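So I finally gave up on the tomatoes and went all in on beans this year. Pole beans, to be exact, because our yard in Cillville is about as wide as a hallway and up is the only direction I've got left.

I started them in January on the kitchen windowsill, which was way too early (I know, I know). By the time it was warm enough to plant out they were already wrapped around the blind cord and each other, and I spent a whole Tuesday evening untangling them with a fork. Lost 4 of them. The rest sulked for two weeks and then took off like nothing had happened!

My neighbor Firdevs Tekin grows a flat Turkish kind that her family always called Coşkun beans, and she gave me an envelope of seed last fall. They're so much better than the ones I used to buy. You cook them slowly with olive oil, onion and way more tomato than seems right, then let them cool down and eat them with bread. I've been making a pot every weekend and I'm still not sick of it.

Things I'd do differently: plant later, water in the morning, and put the supports in first. I pushed mine in afterward and went straight through a root, and that poor plant never forgave me. I also had the rows too close together, so picking the middle one means going in sideways with my elbows tucked – very dignified.

Oh, and slugs. Beer traps did nothing for me except feed some very happy slugs. Going out at ten at night with a flashlight and a bucket worked a lot better.
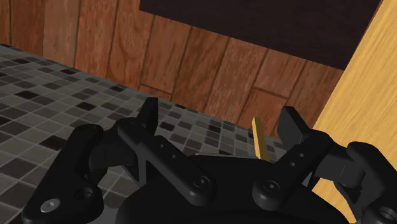

One thin yellow stick, standing up straight.

Next up is saving seed. Firdevs says to leave the fattest pods on the vine until they rattle, so I've tied red yarn on a few to stop myself from eating them. If anybody over in Distcombe wants some, leave a comment and I'll bring a bag when I come by for the fall plant swap.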